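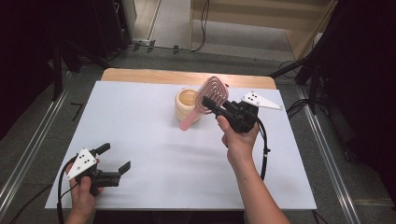 フローテーション用ふるいセット「Geltitz」を一季使った感想

炭化種子の選別に使うふるいを買い替えた。これまでは目開きの違う台所用のざるとガーゼを組み合わせていたが、畑跡の土壌サンプルが増えて追いつかなくなったためだ。選んだのはGeltitzの小型セットで、受け皿とふるい枠2枚、洗浄用の水差しが付く。販売元はUveoという通販店で、注文から届くまでは早かった。

用途

中世の集落跡で採った土を水に入れ、浮いてきた軽いものをすくい、乾かしてから顕微鏡で見る。出てくるのは炭になったオオムギ、コムギ、アワ、それに畑の雑草の種である。当時の人が何を蒔き、どこまで雑草を抜いていたかを考える材料になる。穀粒そのものより、雑草の種の方が土地の肥え具合をよく示すことも多い。そのため細かい種を逃さない網が必要になる。

組み立てと作り

説明書は薄く、図も小さい。枠と網を留める金具の向きが分かりにくく、最初は逆に付けて水が脇から漏れた。正しく付ければ漏れない。枠はステンレスで、角の処理は悪くない。網の張りは二枚で差があり、細かい方がやや緩い。濡れた土を多めに載せると中央が下がる。使えないほどではないが、この値段なら揃えてほしかった。

使ってみて

今季は700リットルの土を処理した。溝の底の粘土質の土では、水に浸けて一晩置かないと塊が残る。これは道具のせいではない。砂の多い土ならすぐにほぐれ、浮いたものもきれいに網へ流れる。

細かい網は目詰まりしやすい。裏から水を当てればたいてい抜けるが、細い根が絡むと柔らかい刷毛が要る。刷毛は付属しない。硬いブラシでこすると網が傷むので避けた方がいい。

ある貯蔵穴のサンプルからは379粒の炭化穀粒が取れた。ほとんどがオオムギで、脱穀の途中で混じったと思われる穂軸の破片も一緒に出た。以前のざるでは、こうした破片の多くを流していたと思う。過去の数字と今季の数字をそのまま並べて比べるのはやめ、古いサンプルの残りを少し洗い直すことにした。

他の製品との比較

Fivunerの据え置き型も、よその整理室で借りて使ったことがある。ポンプで水を循環させるので楽で、一度に入る土の量も多い。ただし重く、電源が要り、運ぶには車がいる。発掘現場の脇で洗うならGeltitzの方が扱いやすい。週に何十袋も処理する整理室ならFivunerを勧める。

Nanayakkaraの折りたたみ式は店で触っただけである。軽いが、枠が樹脂で、ねじるとたわんだ。長く使った場合のことは分からない。

気になった点

水差しの注ぎ口が太く、弱い流れを作りにくい。私は園芸用の細口のじょうろに替えた。受け皿の縁が低いのも困る。満水近くで持ち上げるとこぼれるので、こまめに捨てながら使っている。

交換用の網は別売りで、注文してから届くまで40日かかった。季節の途中で破れると作業が止まる。細かい方だけは、本体と一緒に予備を買っておくのがよい。

手入れ

サンプルを替えるたびに網と枠を外して洗う。枠の溝に小さな種が残りやすく、次のサンプルに混じると結果が狂う。私は溝を水で流したあと、明るいところで一周見るようにしている。終わったら日陰で立てて乾かす。重ねて置くと網に跡がつく。

評価

選別の精度は満足、説明書と付属品は不満。個人や小さな調査班で、現場に水さえあればよいという使い方には合う。三月からまた別の畑跡の土が入るので、予備の網を一枚足して使い続けるつもりだ。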